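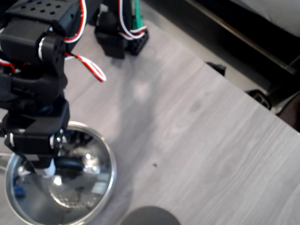
Tisch und Schüssel, September 2018

Tischplatte hell, grau, Holzmaserung schräg. Gefällt mir besser als die alte weisse, man sieht Kratzer nicht so. Krümel dafür schon. Nach dem Wischen nochmal flach draufschauen, gegen das Licht, sonst bleibt immer irgendwas liegen.

Edelstahlschüssel, rund, Rand poliert. Innen spiegelt sie alles, Decke inklusive. Zum Beurteilen ob sauber oder nicht: unbrauchbar. Mit dem Finger nachfahren oder Küchenpapier, anders gehts nicht. Tsz-kin meint, matte Schüsseln kaufen. Habe bei Memley geschaut, da gibt es nur Sätze, wir brauchen aber keine Siebe. Erstmal so lassen.

Inventur Schüsseln

16 Stück Edelstahl im Schrank links, eine davon mit Delle, trotzdem behalten (Schrauben, Kleinkram)
Kunststoff: alles raus, war verkratzt
Die grosse von Barnwood passt nicht ins Fach, steht jetzt oben drauf. Nicht schön. Man-lok hat sich schon den Kopf gestossen.

Gewicht von der mittleren: 236 g, zweimal gewogen, gleiche Waage. Die nächstgrössere 535 g, das kam mir viel vor. Boden ist dicker, deswegen wohl. Auf die Waage selbst ist Verlass bis 2000 g, darüber zeigt sie Quatsch. Bitte nichts Schwereres draufstellen, auch nicht kurz!

Putzen

Spüli, lauwarm, weicher Lappen. KEINE Stahlwolle, siehe Februar. Die Kratzer von damals sind immer noch drin und gehen nicht mehr raus, hab es mit der Paste von Golis probiert. Wird gleichmässig stumpf statt streifig, mehr nicht.

Kalkflecken: Essig, halbe Tasse auf einen Liter, kurz stehen lassen, abspülen, sofort trocknen. Wenn man sie an der Luft trocknen lässt, sind die Flecken wieder da. Ist mir heute zweimal passiert, weil das Telefon ging.

Für den Tisch nur feuchtes Tuch und danach trocken. An der hinteren Kante ist der Umleimer ein Stück offen, da darf kein Wasser rein. Klebeband drüber, hält bis jetzt. Man-lok wollte Holzleim mitbringen, nachfargen.

Stand der Schüssel auf dem Tisch

Rutscht. Auf der glatten Platte reicht ein leichter Stoss am Rand. Ausprobiert:
Geschirrtuch drunter – rutscht mit
nasser Lappen – hält gut, aber siehe oben wegen Kante, und hinterlässt einen Ring
Antirutschmatte von Hsiao, zugeschnitten – am besten. Liegt flach, lässt sich abwaschen. Zwei Stück auf Vorrat geschnitten, Schublade unter der Waage.
Moosgummi – zu weich, Schüssel kippelt

Matte ruhig etwas kleiner als den Boden schneiden, dann steht nichts über. Mein erster Zuschnitt war zu gross und hat sich beim Wischen hochgerollt.

Tsz-kin will wissen ob der Ton stört, wenn etwas Hartes reinfällt. Ja, ziemlich. Mit Matte drunter dumpfer, klingt nicht so lange nach. Löffel aus Metall trotzdem lieber reinlegen und nicht werfen, ich sitze direkt daneben.

Licht

Deckenlicht voll an gibt harte Reflexe im Metall. Vordere Reihe aus ist angenehmer, dann aber Schatten auf der Platte. Kompromiss: Vorhang halb zu, beide Reihen an. Noch nicht am Nachmittag probiert, da kommt die Sonne von der Seite rein.

Noch offen

Fach für die grosse Schüssel, Einlegeboden ein Loch tiefer?
Etiketten an den Schrank, die alten sind abgefallen
neue Lappen, die grauen fusseln
Umleimer (Man-lok)
Schüssel mit der Delle beschriften, sonst landet sie wieder bei den guten

Lappen zum Trocknen über die Heizung, nicht auf den Tisch legen.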